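Thu 13 March
Product Review Bench, Bellavville
Entry by Jingyi Du; second reader Lihua Kong

Charcoal kettle comparison, continued from the February entries. The Mowat and the Jutau were both placed on the covered patio with the doors closed to the north side. Each grill received the same weight of briquettes from the Plarnden lot, weighed at 683 g, lit in a chimney starter and poured when the top layer had ashed over.

The Mowat reached cooking temperature in 26 minutes with the lower vent fully open. It held steady until the lid was raised for the first check and was slow to recover. The Jutau was quicker to recover but ran hot along the hinge side. Thermocouple 5 gave erratic readings throughout and its column should be disregarded. 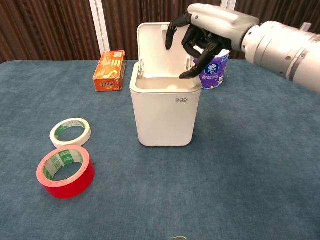

Ash handling remains the weakest point of both grills. The Mowat ash cup releases with a quarter turn, but fine ash collects on the ledge above it and falls when the cup is removed. The Jutau pan must be drawn out level, and the handle is short for a gloved hand. For the scoring sheet, Lihua Kong proposes that each pan be emptied into a bin with a squarish opening and a hinged lid that stands up behind it, as on the white one with the bdo logo. Cold ash only. A plastic bin is not to be used for this step until the pan has stood overnight.

Reader complaints on file for the Jutau mention rust at the leg sockets. No rust was found on our unit, serial ending 2293, though it has been kept under cover and this should be stated in the published review.

To do: replace thermocouple 5, repeat the Jutau run with the grate turned, and request a second ash cup from Mowat. Scores for cleaning are left blank pending the repeat.

J.D.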